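Workshop notebook, Trivitz laboratory
October, entry opened 09:40

Subject: comparison of the Skála and Flasine hand-held grippers, wrist camera view

The purpose of this session was to establish which of the two grippers gives the more usable camera view at full opening. The Florunville bench was used for both units, with the overhead lights on and the blinds down. Exposure was fixed before the first run and left alone until the end.

Each gripper was taken through 80 open and close cycles with nothing between the fingers. The Skála unit completed its cycles without a fault. The Flasine unit stopped 2 times on a controller timeout – both early on, and neither repeated after the cable was reseated. The timeout limit is set at 400 ms on both controllers and has not been changed.

Finger play was checked by hand after the cycles. The Skála fingers showed none that could be felt. The left finger of the Flasine unit moved slightly at the base and its fixings were tightened before the camera check.

The camera check was made with the fingers open over a bare surface. A plain background is to be kept for all later checks, so that shadow from the fingers can be compared between units.
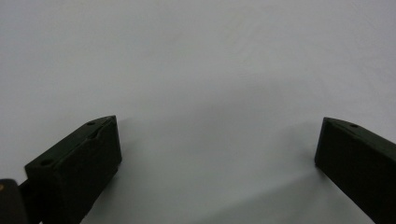
Trivitz laboratory
Entry by: Workshop Engineer, Gripper Trials

Both fingers remain in view when open, with the tips at nearly the same height. The gap between them is clear. A soft shadow falls across the lower middle of the view and should be allowed for when small dark parts are tried.

Outstanding: repeat the Flasine cycles with a new cable; record 3 further views at half opening.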